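Month three of collecting household demos for the Dornen policy. A few notes on where we're at.

We're at 1,215 episodes as of this morning. 384 of those are soft goods: towels, throws, cushions. The rest is mostly kitchen stuff from the Brimerlow flat.

Soft goods are slow. A good operator gets up to 14 keepers an hour on cushions. Mugs go a lot quicker.

We changed the labelling rules in November. An episode now starts at first contact and ends when both fingers are clear of the fabric. Before that everyone trimmed by feel and it made a mess of the Busberg set.

Tzu-hsuan Hsueh rewrote the reset sheet too. Seven start layouts per sofa, colours mixed, and you don't tidy between takes unless the sheet says so.
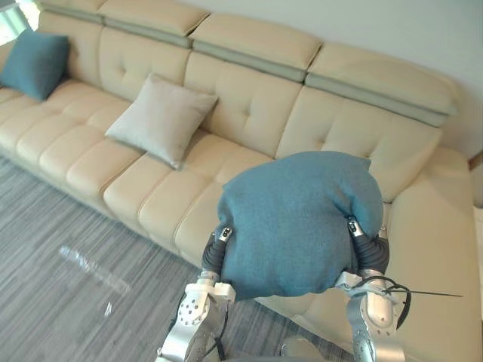
Two-arm hold on a teal cushion, just over the seat. Cream leather sofa, soft fingers.

Failed grasps stay in, tagged as fails. I was against it at first — came around after the Cortés run, where the policy had no idea what to do once a corner slipped.

Next up is doonas. If you've got a decent way of labelling folds, my replies are open.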